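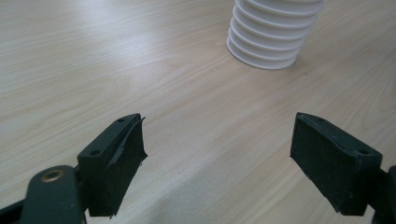 Gripper open on the bench, before the pads are changed.

Step 1. Write down what wears out. Most first budgets have only the big machine in them. With our Kivi hand-held pair I also list pads, cables and tape – the pad on the left finger has a torn edge, so spare pads go on the first line.

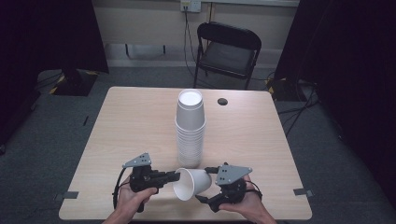 Step 2. Plan the work place. Ask Staltton for the price with stands and cabling included; ours came to 2254 euros. Measure the floor too. Two people-sized hands with a gripper each need free space in front of the table, and the cables on the floor at the right need a cover, so add 125 for this.
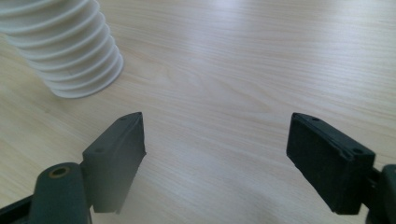
Step 3. Buy the test objects last. Delivery takes 14 days. Choose cheap, plain things, like the white ribbed one standing on the table, and order double. Fiona Mowat signs our list in April.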